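What the yard manager at Tunditham wants you to know before you hire a skip
December 29, 2020

The Sorkunow waste yard sits at the end of a lane on the edge of Tunditham, behind the builders' merchant. It has hired out skips since before the lane was surfaced. The yard manager has run the place for 7 years and drove one of its lorries before that. We spoke in the site office while the phones were quiet between Christmas and New Year.

The first subject was size. Most people who ring up have never hired a skip and ask for the smallest one on the list.

"They're thinking of the price," the manager said. "Then they ring back two days later wanting another. Two small ones cost more than one big one, every time. I'd sooner spend five minutes on the phone asking what's going in it."

The questions are simple enough. Is there soil or rubble? Is any of it furniture? Can a lorry get down the road with cars parked on both sides? Soil and rubble are heavy, and the yard won't put them in its largest skips, as the lorry couldn't lift them full.

Parking comes up nearly as often. A skip on a private drive needs no paperwork. One on the road needs a permit, and the yard applies for it on the customer's behalf.

"People leave that late. They've got the kitchen fitters booked for the morning and they ring me the afternoon before. I can't drop it in the road without the permit. I've been shouted at for that more than anything else."

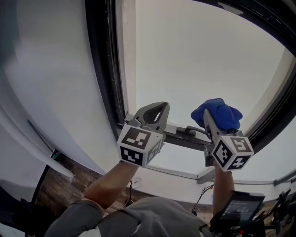
Loads above the rim are the other regular argument. Drivers are told to refuse them, and the manager backs them up when they do.

"The line on the side is there for a reason. If a bit of timber comes off on the bypass, it's our lorry it came off. We'll wait a few minutes while they take the top layer out. After that we have to go, and there's a charge for coming back."

The yard doesn't take fridges, tyres, paint or plasterboard in a mixed skip. Plasterboard can go in a separate bag. Mattresses are taken for an extra fee.

In June the yard bought a second-hand sorting line from Yoshida, a dealer in used plant, and moved the wood and metal bays to make room for it. It was down for 3 weeks with a worn belt soon after it went in. It now handles most of the mixed waste, and what's left over goes by road to the transfer station at Ernavov.

"I didn't want it, to be fair. I thought we'd do just as well by hand. But the lads aren't bent over a heap all day now, and we send less away."

The yard owns 300 skips. The last one to come back from repair has 3139 painted on its side, a number left over from an older system that no longer matches anything in the books. The manager has asked for it to be painted out.

Bookings reopen after the bank holiday. Anyone who needs a skip on the road in the first week back should ring as early as they can, and have the postcode ready.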